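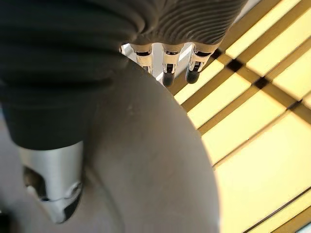

Flunville Makers Club, Home Automation Group

Thread: Can a hand do the kitchen yet?

wurine_fan
Posted August 30, 2023
I follow this subject for 11 years and I still wash my own cups. The fingers look very good now, silver with black tips, and they can close on a round, smooth thing like the pale one in the photo. But my question is simple. Would you let such a hand empty your cupboard when you are not at home?

oldlathe
No. Round and smooth is the worst case. On our shop floor in Eltesia we tried a gripper for sorting parts, and it needed 3 months before we trusted it with the cheap bins. The expensive bins we still do by hand.

mop_and_bucket
I don't agree with oldlathe. Sorting was slow for you because the parts were oily. A home has dry things, mostly. My floor robot cost 600 dollars in February and I have not swept the hall again.

oldlathe
A floor robot does not pick up anything. It pushes dust. Please compare with folding a shirt.

wurine_fan
I think both of you are a little right. A thumb against three fingers is enough for a ball or a bowl. For a wet plate I would want to see more than 2 good tries.

thoroddsen_st
Who repairs the fingertips when the rubber is finished? If I must send the hand away each time, I prefer the sponge.

mop_and_bucket
Is it rubber? I could not tell from the photo. My robot's brushes I change myself, it takes a few minutes.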